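Shelf Blocking for Slim Cans: Dusudow Stockroom Notes
September 29, 2021
By the Dusudow shop-fitting desk
Reading time: 2 minutes
Print this page | E-mail this page

This gallery page covers the arrangement of slim drinks cans in the wooden display bays at the Dusudow shop. It replaces the May version, which dealt only with standard cans and gave the wrong side clearance for the narrow bays. The bays were fitted by Stenerora and have fixed shelves, so the stock has to be arranged to suit the height available.

A block is a group of cans standing upright, with equal rows and columns and no gaps between neighbours. Slim cans have a small base for their height and tip more readily than the standard size when pushed from the top. For this reason all handling is done low on the can. A block that has drifted is closed up from both sides at once, with the palms down and the fingers kept near the shelf surface. Pushing from one side only turns the front row out of line and the rows behind follow it.

Clearance to each side panel should be enough for a flat hand. If there is less, the outer column is taken out first and put back last. Fixed shelves also limit how far a can may be lifted at the back of a bay, so rear rows are slid into position and never lowered in from above.
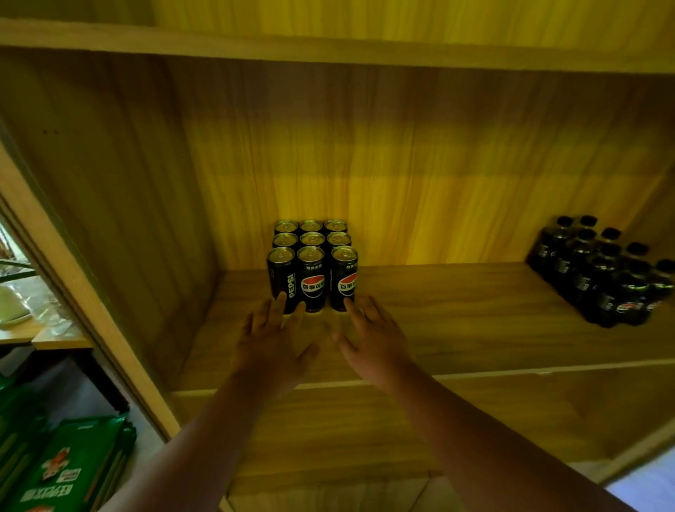 Slim sugar-free Pepsi in black cans, three by three, near the centre of a pale wood-grain shelf. Hands open and low at the front row.

A reader at the Lemma branch replied that three rows deep was too shallow for a busy weekend and that they had gone to four, accepting that the rear row was slow to reach. The same reader asked whether labels needed to face forward in every row or only in the first. The rule at Dusudow is the front row only. Turning the rear rows takes time, and the cans are turned again anyway when they are drawn forward.

Label direction. Where a can carries both lettering and a logo, either may face the customer, but the choice should be the same along the row. A mixed row is acceptable during filling and is corrected at the end of the shift.

Lids. Wipe with a dry cloth before the block is closed up. Ring-pulls may point in any direction. Any can with a dented rim goes to the returns crate and is entered under line 216 of the stock sheet.

Shelf boards. Wipe along the grain. Sticky rings left by a leaking can are removed with warm water and a drop of washing-up liquid, and the board is left to dry for 11 minutes before cans go back on it. Do not use the Ginness polish on the shelf surface. It leaves a film on which cans slide when the board is knocked. It may still be used on the outer side panels.

Corrections to this page should be sent to the shop-fitting desk with the bay number and the date of the check.

Print this page | E-mail this page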